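Arm stops dead halfway through opening a cupboard door

Saimi Savolainen
I'm teaching a simulated arm to open kitchen cupboards and I'm loving it, but it keeps faulting! It gets the door moving, then the wrist force shoots up and the whole thing halts. Step 1186 last time, 1284 the time before. Same kitchen, same door. Any ideas?

Nadhirah Santoso
Try a lower speed maybe? Worked for me on drawers.

Piret Org
Ooh, I had this one in February and it's a lovely fault to chase. A door swings in an arc, and I bet your path pulls in a straight line. The fingers stay clamped on the bar, the hand can't turn with it, and the force climbs until the limit trips. Tall doors with long bar handles are the worst for it.
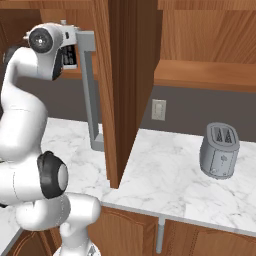 So plot the hand's path against the hinge first. If the two drift apart by some 3 cm, there's your culprit. Then let the wrist turn as the door swings, and loosen the grip a touch. Please don't just raise the force limit, especially if this is going on a real arm later! Do post your plot, I'd love to see it.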